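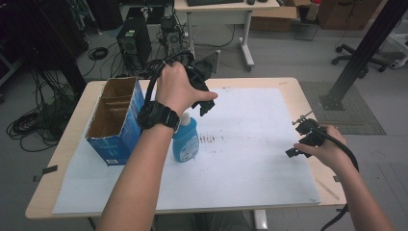

Las cajas de cartón en las que llegan los productos de limpieza y de despensa sirven para ordenar el armario de debajo del fregadero, y no hace falta comprar separadores de plástico. Lo primero es elegir una caja de cartón ondulado que tenga las paredes rectas. Si ya trae un tabique por dentro, como la de color azul y blanco con las solapas quitadas, conviene dejarlo puesto: refuerza el fondo y evita que las botellas se tumben unas contra otras. Una botella con tapón, del tipo de la azul translúcida, se guarda siempre de pie y con la etiqueta hacia fuera.

Cómo preparar la caja

Corte las solapas superiores con un cúter, apoyando la hoja en el pliegue. Dos pasadas suaves dan mejor resultado que una fuerte. Repase los bordes con cinta de papel si el cartón se deshilacha.

Forre el fondo con una bolsa abierta o un trozo de hule. Las botellas de detergente gotean por la rosca y el cartón mojado se deshace en pocas semanas.

Si la caja no trae tabique, corte uno de otro cartón, 2 cm más bajo que la pared. Así se puede meter la mano sin tropezar.

Qué poner en cada lado

En un lado, lo de uso diario. En el otro, los recambios. Los envases de 1000 ml van pegados al tabique y los pequeños, delante. No guarde juntos la lejía y los productos ácidos o con amoniaco, aunque estén bien cerrados. Si hay niños en casa, la caja va en un armario alto.

Para trabajar sin estropear la mesa

Una plancha de cartón pluma blanco protege bien el tablero mientras se corta o se pega. Se mancha enseguida. Las marcas oscuras salen a veces con una goma de borrar blanda; el alcohol puede levantar el papel, así que pruebe antes en una esquina. Cuando una cara ya no tenga arreglo, dele la vuelta.

Cambie el forro cuando esté pegajoso y la caja entera cuando las esquinas cedan. La nuestra es de diciembre y sigue en uso.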